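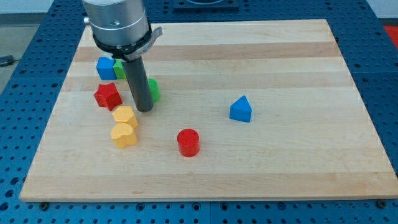 Chapter 3
Sorting and Grouping: How Towns Decide What Goes Where

If you have ever moved into a new home, you already know something about the subject of this chapter. You stood in the kitchen with a box of plates in your arms and had to decide which cupboard they belonged in, and you probably decided quickly, and a month later you were still walking across the room for a spoon every time you made a cup of tea. Towns do much the same thing, only with bakeries and schools and bus garages, and they live with the results for a good deal longer than you will live with your spoons.

In Chapter 2 we followed the river town of Endstead from its first ferry landing up to the building of the grain market. We left it with 2,537 people and one paved street, and I asked you to keep your sketch map of the town. Please find it now, because we are going to be adding to it (and rubbing parts of it out, so I hope you used a pencil!).

The main idea in this chapter is land use, a plain name for what a piece of ground is used for. A field of beans is a land use, and so is a parking lot, a row of houses, or a cemetery. Geographers like to put these uses into groups, such as homes, shops, workshops, farming and open space, and then to look at how the groups sit beside one another. Sometimes they mix happily. A tailor may live over the shop, with a school on one side and a cafe on the other. In other places they have been pulled well apart, by custom or by law, and a person who wants a loaf of bread has to get into a car.

Our second town, Fustgate, will give us plenty to argue over. It lies upstream from Endstead, at the foot of the hills, and it grew up around its tanneries. Tanning leather is a smelly business, and the families who could afford to move away from the smell did so, going uphill and to the west, into the wind. The families who worked the hides stayed by the water. You can still read this in the street plan today, long after the last tannery closed - the lots by the river are narrow and deep, while those on the hill are wide, with room for a garden in front.

Ekaette Ogunleye grew up on one of those narrow lots, and part of her memoir is printed at the end of Section 2. I would suggest reading it twice, once before you study the section and once after. She writes mostly about her walk to school, and it is surprising how much geography a child can pass on the way to school without ever hearing the word.

Words to know in this chapter: land use, zoning, lot, mixed use, floodplain, commuter.

Before you begin

Think of a street you know well and write down what each building on the first block is used for, going down one side and back up the other. If you aren't sure about one, leave a blank and go and look. Then talk with a partner about which of these uses could trade places without anyone minding, and which could not. Keep your list in your notebook, as we will come back to it in Section 1 when we draw our first land use map.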